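Home | City | Nightlife | Music | Food and Drink | Archive | Contact

The owner of Soda wants the door to be quiet

Last updated: August

The first thing the owner of Soda did when we met was to turn off the music. It was four in the afternoon and the bar was closed, but she likes to have something playing when she counts the bottles. "If I leave it on, I will answer you with half of my head," she said.

Soda is on Orner Street, two doors from the corner with Boyer, and it has been a gay bar for six years. Before that it was a shoe store. The regulars know it for the Thursday-style crowd it gets on every night of the week, mixed in age and not very well dressed, and for the small stage at the back where the drag bingo is held. This summer it became known for another thing. In June the owner ended the cover charge, and in the same week she let the security firm go and put her own staff on the door.

People had opinions. On the neighborhood page there was a long discussion, and a few of the comments said that the bar would be closed before the fall.

"I read all of it," she told me. "My bartender said don't read it, and I read it in the storage room so she would not see me."

I asked her why she changed the door. She took some time before she answered. She said that customers had been complaining to her since the winter, and that the complaints were very similar. A guard had asked for a second ID from a trans woman who was coming to the bar for years. Two men were told that they looked too old for the party. One of the bingo hosts had to explain, in full makeup, that she was working there.

"I wrote to the firm, and they sent me a polite letter," she said. "Then I wrote again and the letter was the same letter."

Now there are two people at the door on busy nights, both of them from the bar team. They took a course in the community center in Ukness, which the owner paid for. They are paid more for a door shift than for a bar shift, and they can refuse to do it. The limit inside is still 65 people, and this part she does not discuss with anyone, including friends.

The money is the more difficult question. The cover was 5 dollars, and it paid the performers. Without it she raised the price of most drinks a little and she passes a bucket during the shows. In July the bucket brought nearly the same as the cover, she said, but July is Pride month in our town and she does not trust it.

I spoke also with one of the performers, who has been on that stage since the first year. She was more careful. "I like the new door. I like it a lot," she said. "But a bucket is a bucket. When it rains I am thinking about the bucket."

The owner knows about this worry. She has promised a fixed minimum for each performer until the end of the year, and she says it is written on paper and signed. 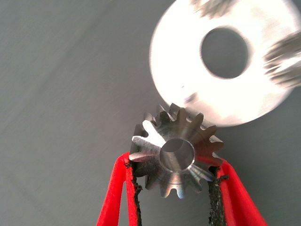 When I asked what happens after the end of the year, she laughed and asked me if I wanted to buy a bar. Then she became serious again. She would like to open earlier, in the afternoon, with coffee and no show, for the people who do not drink or who go to bed at ten. She has asked the city for the permission to put tables outside, and she is waiting for the answer. The neighbor upstairs is in favor, on the condition that the tables are taken in by nine.

"I am not trying to be the biggest place," she said. "The big places are in Ukness, and people can take the bus there, it's a good bus. I want that somebody can come alone and the person at the door says good evening."

At five the first bartender arrived with a bag of limes and asked who had turned off the music. The owner pointed at me.

Recent in Nightlife
- Boyer Street bars ask for a later night bus
- Where to dance in Ukness when you are over forty
- Drag bingo, explained by the people who lose at it
- Readers write: your first gay bar
- City delays decision on outdoor tables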